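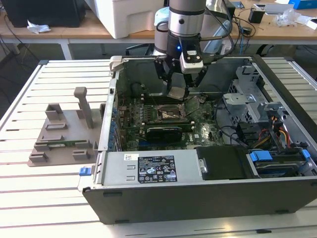 A Dell tower on its side with the panel off. Keep an eye out for the blue parts.

May
By Farah Pillai

I promised at the spring supper that I would write something for the newsletter about opening up an old desktop computer, and three people have asked me since then when it was coming (one of them twice, at the post office, with a line behind us). So I've made a pot of tea and I'm finally doing it. If you have one of those big towers sitting under a desk or in the hall closet, and you've been meaning to do something with it for longer than you'd like to say, I hope this gets you as far as taking the side off and having a look.

Mine was 13 years old when I first opened it. It had lived in the back bedroom in Hernura all that time, right down on the carpet, next to where the dog slept. I had dusted the top of it faithfully and never once wondered what was going on inside. Then it started to make a noise like a small hair dryer every time my daughter opened a spreadsheet, and I decided that before we spent money on a new one I would at least see what I owned.

The thing that surprised me most was how much room there is in there! I had pictured something packed solid, like a radio, and instead it was like looking into a kitchen cabinet with a few large pots in it. You can see where one thing stops and the next starts. After a laptop, where everything is glued down flat and you need fingers like a watchmaker, a tower is a pleasure.

Before you open anything, shut the computer down properly, turn it off and pull the power cord out of the back. Then unplug everything else too, and take a photo of the back of the machine with your phone first so you know where it all went. I didn't do this the first time and spent a good part of an evening with the speaker plug in the microphone hole, wondering what I had broken. Press the power button once after the cord is out and leave the tower alone while you clear your table.

Clear a bigger space than you think you need. The tower goes down on its side with the removable panel facing up, and you'll want room next to it for the panel itself, a bowl for screws, a flashlight and your cup, which should be farther away than is convenient. A slatted table works well enough, but if yours has gaps between the slats, please put the bowl down before you take out the first screw. I have been on my hands and knees under a garden table looking for a screw the size of a lentil, and I don't recommend it.

Touch a bare metal part of the case before you reach for any of the boards, and do it again every time you've walked off and come back. I take off my rings and my bracelet as well. And no wool sweaters, please, however cold the room is.

Now, about the blue parts. In the Dell in the picture they're easy to spot – there's a row of blue tabs along the expansion slots, blue clips holding the hard drive, and a blue release latch at the end of the power supply. Plenty of office-style towers use a color like this to mark the pieces you're supposed to touch, and once you know that, the whole thing gets a lot friendlier. Yours may have green ones, or purple, or none, in which case you're looking for screws. Whatever you have, don't pull on anything that feels stuck. There's almost always another latch.

The big board in the middle, the green one, is the motherboard, and everything else is plugged into it one way or another. The graphics card is the long black piece lying across it. If the picture on your monitor has been flickering and you've already tried another cable, it's sometimes enough to take that card out and seat it again, nice and straight, until it sits level all the way along. There is usually a small catch at the end of the slot that has to be pressed to let it go. I missed that catch on my first try, and my heart was in my throat for a good minute, but it was fine.

The power supply is the heavy silver box with the label on it. It can come out of the case as one piece, but please leave it closed. You can vacuum gently near its vent from the outside if you like and that's as far as any of us should go. If it smells burnt, or clicks, the whole box gets replaced by somebody who does that for a living.

The red, yellow and black wires coming off in a bundle look like the alarming part and are really the dull part. They carry power, and they end in plugs that only fit one way around. Where they get in the way of what you're doing, lift them to the side in one loose handful. Don't tug a plug out by its wires. I put a little flag of masking tape on each plug I undo and write on it where it came from, and I'd sooner have too many flags than too few. My handwriting is bad enough that "drive" and "dime" look the same, so I print.

Then the dust. Oh, the dust. If you have a pet, be ready. Mine came out of the fan in one gray piece, like felt, and my daughter wanted to keep it. I use a soft paintbrush that has never seen paint and a can of compressed air, held upright, in short puffs. Take the whole tower out to the porch for this if you can manage the weight, and get someone to help you if you can't! Hold the fan blades still with one finger while you blow on them. Go over the vents in the case too, front and back, and then brush the bottom of the case where everything will have settled. Please don't use a damp cloth anywhere on the inside. The outside can have as much of a wipe as you like, with the panel back on.

I know a few of you have been putting this off because of the hard drive. That was my own reason, if I'm truthful. The drive is where your pictures and letters are, and it's the one part of an old tower that can't be bought again. On ours there were 3,542 photographs, counting the blurry ones, and they included every picture we have of my mother's garden. We had copies of perhaps a quarter of them. I think a lot of households are in the same boat and would rather not look.

So before you brush or puff or unclip a thing, if the computer still starts, copy what matters onto an external drive. It takes a while. Start it after supper and let it run. If the computer doesn't start anymore, the drive itself may still be perfectly good, and it can be taken out and connected to another machine with an inexpensive adapter cable. With clips like the blue ones it comes out easily enough: undo the two cables, squeeze, slide. Carry it flat, set it down gently, and put it in a paper envelope with your name on it if you're bringing it anywhere. If the photos are safe and the computer is going to be recycled, keep the drive back until you've decided how you want it erased. The drop-off at Prarkotstead will take a tower with the drive missing, and all I was asked for when I went was to leave the cables in a separate bag.

Putting it all back together goes faster than taking it apart, or it does for me. Follow your tape flags, check your phone photos, and run a finger lightly over each plug to be sure it's home. Have a look for anything left lying loose in the case. I once closed mine up with the cap of a marker inside and only found out from the rattle. Then the side panel goes on, the tower stands up again, and the cords go back where your first photo says they go. Ours was a great deal quieter afterward, and it's still in use, though it stands on a low shelf these days and the dog has moved to the kitchen.

If it doesn't start when you plug it in, don't panic. Unplug it again, lay it back down and look for the cable you forgot. With me it's been the same one every time, the little one that goes to the power button.

A short word on tools, as I was asked. A medium Phillips screwdriver has done nearly everything for me. I bought a kit with a great many tips in a handsome zip case and I've used one of them. A flashlight that stands up by itself is worth having, and so is a pair of reading glasses a bit stronger than your usual. The bowl I use is a blue cereal bowl with a chip in it, and it has been promoted out of the kitchen permanently.

For those who would like company while they do this, we have the side room at Subramaniam Hall on Saturday, from 2 to 4, with the long tables out and plenty of outlets. Bring the tower and its power cord. You can leave the monitor and keyboard at home, as there's a set there we can share. If you've got photos to copy, bring your own external drive with enough space on it, and please come right at the start, because the copying is slow and the doors do get locked. There's no charge, and you're welcome to come with no computer at all and just watch, which is how Iltasa's whole sewing circle ended up joining us last fall (they brought lemon bars, and I would like it known that they can bring them again).

Parking is behind the building, and the door at that end has no step, so it's the better one for anybody carrying something heavy. If you need a hand from the car, knock on the side window and one of us will come out.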